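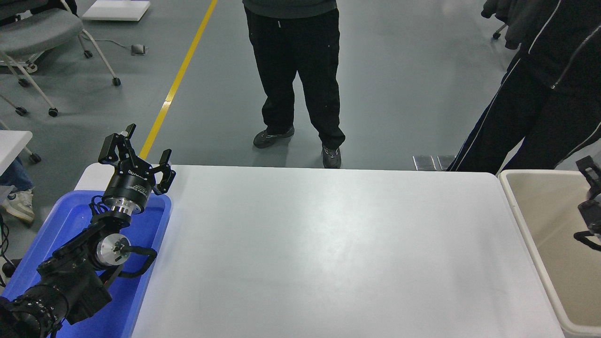
Section 2: Planning and budgeting for your workcell

Read this section before you order anything. It covers the money and the measuring, and it comes ahead of unpacking because most of the costly mistakes happen while the kit is still a line on a spreadsheet. Planning a cell is also great fun. You get to decide what the arms will do all day, and a few evenings with a tape measure will make the first week of running so much nicer!

The Graraline cell guide assumes a two-arm tabletop set-up with parallel grippers. If you are buying a single arm, skip 2.4 and halve the bin allowance in 2.3.

2.1 Before you ask for a quote

1. Write down the task in one sentence. "Move small parts from a tray to a bin" is plenty. If it takes a paragraph, you probably have two tasks, and they may want different grippers.

2. List every object the gripper will have to hold, with the narrowest and widest grip for each. Measure the real objects, packaging included.

3. Weigh the heaviest object and add the weight of the gripper, its mounting flange and any adaptor. Compare the total with the arm's rated payload at full reach. The payload figure on the front of a brochure may have been given for a shorter reach, so look for the graph further in.

4. Decide who will run the cell and how many hours a week they can give it. Put this in the budget as a cost, even if the people are already on your payroll.

Note: Keep the list from step 2. You will want it again at acceptance, when you try each object in turn.

2.2 Measuring the space

1. Mark the table position on the floor with tape. Our standard top is 1000 mm deep. Other tops are fine if they are flat, rigid and matt. A shiny top throws glare back at any camera you mount over it.

2. Mark the full reach of each arm in a second colour. Include the gripper with its fingers fitted, and whatever it will be carrying.

3. Walk around the tape. People need to get past the back edge of the table and to both sides without stepping inside the reach line.

4. Put the operator's chair where it will really go, then pull it out as if someone has just stood up. Chairs on castors drift, and they drift towards the table.

5. Find the sockets and the network point. Measure cable runs along the wall and down the table leg, never straight across the floor, and add a generous loop at each arm base.

6. Check the floor. A smooth sealed floor is easy to keep clean and takes marking tape very well. If it slopes, allow for levelling feet under the table.

CAUTION: The reach line is for planning only. It is no substitute for a risk assessment, and it doesn't tell you whether the cell needs a guard or a scanner. Have the assessment done before you settle the layout, so that any guarding goes into the same order.

2.3 Building the budget

Set up your sheet under the headings below. The arms will be the biggest figure on it, and it is very tempting to stop there. Please don't!

Arms and controllers. Ask whether the teach pendant is included.

Grippers and fingers. Order one complete set of spare fingers for each gripper. The bracket kit for the Idus gripper is part 471 and is ordered separately.

Table and fixings. Include the base plates and the bolts that go through the top.

Trays and bins. Plastic ones do very well. Buy them all at once from the same batch if you can, as small changes in rim height will upset a taught position. Allow 3 for each arm: one in use, one being filled and one spare.

Cables and cable management. Clips, sleeves and ties cost little, but running out of them on fitting day can hold everyone up.

Safety equipment. Emergency stops, floor marking and whatever the risk assessment asks for.

Training. Two people at the very least, so that holidays don't stop the cell.

Contingency. Leave it as its own line, and don't let anyone fold it into the arms.

Note: Running costs belong on a second sheet. Put down finger pads, replacement cables, the yearly service and any software licence, and work them out over three years.

2.4 Buying two arms

A pair lets you split a job across the table, or pass an object from one side to the other. It also changes the sums.

1. Decide whether the arms will share any space. If they will, you need controllers that can talk to each other. Ask for this in writing on the quote.

2. Choose the same gripper for both sides unless the task rules it out. One set of spares then covers the lot.

3. Ask for the price of both arms together, and separately for one now and one later. Farías distributors will hold the second arm's price until the end of February, which may suit you if your budget year is split.

4. If you are waiting for the second arm, buy the full-width table now and have both sets of base holes drilled.

CAUTION: Never let both arms run in a shared area until the collision zones have been set and tested at reduced speed. See Section 6.

2.5 Placing the order

1. Send your supplier the task sentence, the object list and a sketch of the taped floor.

2. Ask for delivery of the table ahead of the arms. It is lovely to have it level and bolted down when the boxes arrive.

3. Enter your order in the Fisevness planner, using the same headings as your sheet, and print the delivery checklist it produces.

4. Check that the door, the lift and any corridor corners will take the largest crate.

When the checklist is printed, go on to Section 3, Unpacking and inspection.

Section last revised May 24, 2025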